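Rules for Kitchen Robots

A kitchen robot is a machine that moves food, dishes and pans without a person steering every motion. People who build these machines follow written rules. A written rule that many companies agree to use is called a standard. A rule that one lab or one kitchen sets for itself is called good practice. This page covers both kinds and shows how they apply to ordinary jobs.

Words to Know

Arm: the long part with joints. Each joint bends or turns.
Gripper: the part at the end that holds things. Many grippers have two fingers.
Simulation: a computer copy of a room and a robot, used for practice.
Risk assessment: a list of what could go wrong, how bad it would be, and what will be done about it.
Emergency stop: a button that halts the robot.

Rule 1: Keep Raw Food Apart

Raw meat can carry germs that make people sick. A person who touches raw meat washes both hands before touching anything else. A gripper must follow the same rule. At the Koltell test kitchen, a gripper that has touched raw meat may go to only one place next, the cleaning station. It may not pick up a cup or open a drawer on the way.

The rule also covers plates. A plate that held raw meat is marked as used in the robot's memory. Cooked food may not go on it until it has been washed.

A steak on a plate is a common practice task. The robot has to learn where the plate ends and the food begins, and it has to close its fingers on the right one.

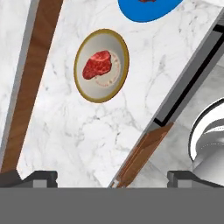

Rule 2: Check the Path First

Before the arm moves, the computer works out the path that every part of it will take. This includes the elbow and the wrist. A gripper may have plenty of room while the elbow is about to hit a cabinet.

The computer adds extra space around each object in the room. This space is called a margin. In the Koltell rules the margin is 50 millimeters for furniture. If the planned path enters the margin, the computer must find another path. If it can't find one, the arm stays still and a message goes to the operator.

The margin is made smaller only when the robot has to touch something as part of its job, such as a plate or a handle. The arm must slow down before that happens. 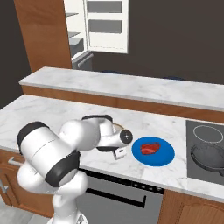 Heat has its own section in the rules. A robot can't feel a burn, so it needs a sensor or a signal from the stove to know that a surface is hot. Until it has that information, it must treat the surface as hot. For a counter laid out with a plate of meat on one side and a frying pan on the cooktop, the stove area is entered in the computer as a separate zone. The arm may cross into that zone only if the current job needs it. Delwyn Kerslake, who writes the zone maps at Koltell, draws each zone larger than the stove itself. Pan handles stick out, and a sleeve of plastic on a robot cable can melt.

Rule 3: Limit the Force

Force is how hard something pushes or pulls. Too little force and a door won't open. Too much and the handle bends, or a finger gets hurt. Every job on the robot's list has a force limit. When a sensor reads a number above the limit, the arm must stop pushing.

Refrigerators are a useful test. The door has a soft seal that holds it shut, so the first pull has to be stronger than the rest. The robot is given one limit for breaking the seal and a lower one for swinging the door. A drawer gets its own limit, as it slides straight out.

The rules for doors are:

1. Stop with the gripper close to the handle and check its position.
2. Close the fingers on the handle.
3. Pull slowly until the seal lets go.
4. Switch to the lower limit.
5. Stop at once if anything blocks the door.

If step 3 fails, the robot may try again 2 times. After that it must let go and call a person.
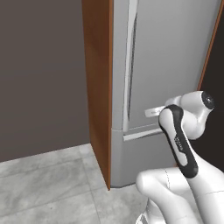 Who is allowed to press the emergency stop?
Anyone in the room. The button has to be easy to reach, and a person who presses it does not need to ask first. The robot may start again only after an operator has checked the area and reset the button.

Rule 4: Write It Down

Each test gets a record. The record lists the job, the software version, the limits that were set and the result. Failed tests are kept along with the good ones. Kiri Waaka reads the Koltell records every May and marks any rule that needs to be changed. Last time, 3 rules were rewritten. One of them was the rule for used plates, which had left out cutting boards.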